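November, bench 2, morning

Glue trial for the Culley drawer fronts, second round.
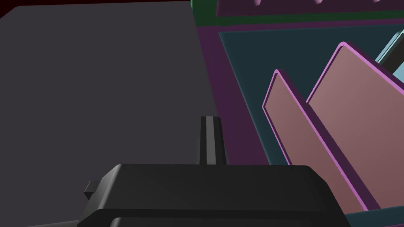
Render: dark grey panel, upper left corner lighter and cut at an angle.

Carried on from last week's hide glue batch. The first round let go at the ends of the boards, so I made up a fresh pot with a bit less water and warmed the stock before spreading. The shop was cold when I got in, and the heater takes most of an hour to do anything useful at this end. Left the boards standing beside it with the faces turned out. Swapped them end for end once.

Stock is the yellow birch from Boychuk, the same bundle as before. Two boards had a wind in them that I didn't catch the first time. Planed those flat and put them at the bottom of the stack. The rest went through with a light pass on the jointer and nothing else. I'd like to try a toothing plane on one pair, but the iron needs grinding and I didn't want to change two things at once.

Glue soaked overnight in cold water, then into the pot. Held it at a low heat and skimmed it. It ran off the brush in a steady string, a little thinner than I like, so I left the lid off until it thickened up. Joints rubbed first, then clamped. Three clamps per panel, alternating over and under. Clamp time 35 minutes before I touched anything, then left them to stand on edge until after lunch.

Results so far:

- Panels A and B – good line, no gap showing at either end. Rang properly when tapped.
- Panel C – small starved spot near one end, maybe the width of my thumb. I was slow getting the second clamp on.
- Panel D – slipped sideways while rubbing. Still usable if I take the width off the other edge.
- Panel E – PVA, for comparison. No complaints, but the squeeze-out is a nuisance under shellac and I don't want it near the show faces.

Humidity is the thing I keep coming back to. The gauge by the door and the one over the lumber rack disagree, and I don't trust either. Put both in a sealed bag with damp salt and will read them tomorrow. If the rack one is off, then the moisture numbers from the first round are no good and should be struck out on the previous page.

Finish samples: Serholm shellac flakes, dewaxed, cut with alcohol. Put 100 grams in the big jar and topped it up to the line. Still a few lumps at the bottom at four o'clock. Shook it again and put it back in the cupboard. Please don't strain it yet.

Job number for all of this is 974. Some of the earlier offcuts went in the Vudholm bin by mistake and have been moved. If you find birch with blue pencil on the end grain, it belongs here.

The brown handles on the short cauls are coming loose again. Same fix as before, a drop of epoxy in the socket, but they need to be properly clean first. There's old wax in there.

To do:

- Read the two gauges
- Cut a strip off each panel and break it over the bench edge, write down wood failure or glue failure
- Grind the toothing iron
- Redo panel C with somebody helping on clamps
- Order more paste wax and a roll of the wide kraft paper

Pot emptied and washed. What's left of the glue is in the fridge, bottom shelf, dated on the lid.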